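4. Watching a series on the Covus player

This section explains how to find a drama series, how to continue from the last episode and how to set the subtitles. Before you begin, please finish section 3 (connecting to the network) and check that the player shows the home page.

4.1 Adding a series to your list

1. Press the Home button on the remote control.
2. Move to Series with the arrow keys and press OK.
3. Choose Search and type the first letters of the title. Three letters are normally enough. If you look for the teenage drama Fesville, for example, type FES.
4. Select the title. The player opens the series page with the seasons on the left and the episodes on the right.
5. Press the green button. A small star is shown beside the title, and the series is now in My List.

Note: Some series have the same name in different countries. Look at the year and the language under the title before you press the green button. Grallance, for instance, exists as a film and as a series, and only the series has the season menu.

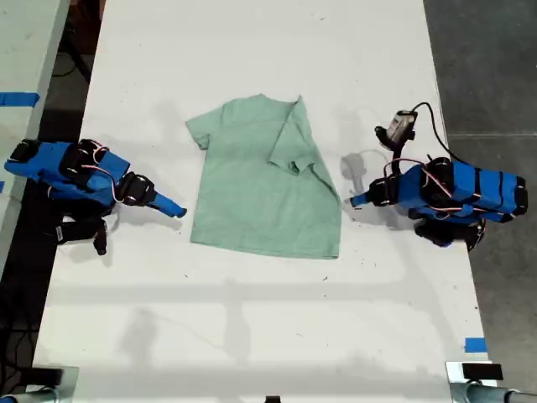
If the title is not found, check the region in Settings > Account > Region. The catalogue is not equal in all regions, and a series may arrive some weeks later in yours. A title which is not available yet can still be added to My List. It stays grey until the first episode is released.

4.2 Continuing from the last episode

The player remembers the place where you stopped, separately for each profile. Up to 8 profiles can be made on one account.

1. Open My List and select the series.
2. Choose Continue. The episode starts 30 seconds before the place where you stopped.
3. To start the episode again from the beginning, hold OK for two seconds and choose From Start.
4. To mark an episode as watched without playing it, select the episode and press the yellow button.

Caution: Do not disconnect the power while the message "Saving place" is on the screen. The place in the episode can be lost, and in rare cases the whole list of the profile must be loaded again.

Note: When two persons watch with the same profile on different televisions, the player keeps only the place which was saved last. We recommend a separate profile for each member of the household.

4.3 Hiding spoilers

The series page shows a short text and a still picture for every episode, also for those you did not watch yet. For a series like Chowdary, where the episode titles already tell who leaves the family business, many viewers prefer to hide this.

1. Go to Settings > Playback > Spoilers.
2. Set Hide episode text to On.
3. Set Hide stills to On. The pictures are replaced by a plain grey field until you have watched 80 per cent of the episode.
4. Press Back two times to save.

The setting is valid for the active profile only. It does not change the text in the search results, because this comes directly from the catalogue.

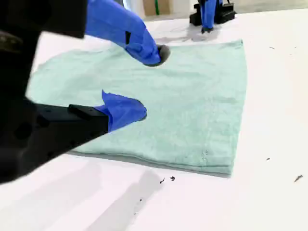

4.4 Subtitles and sound

1. During playback, press the Subtitle button.
2. Choose the language. Languages marked with CC include also the description of sounds and music.
3. Choose the size: Small, Normal or Large.
4. If the voices are difficult to hear over the music, open Sound and set Clear Speech to level 2. The higher levels make the music very quiet and are meant for late evening.

Note: The chosen subtitle language is kept for all episodes of the same series. For another series the player uses again the language of the profile.

For downloading episodes to a storage card, see section 5.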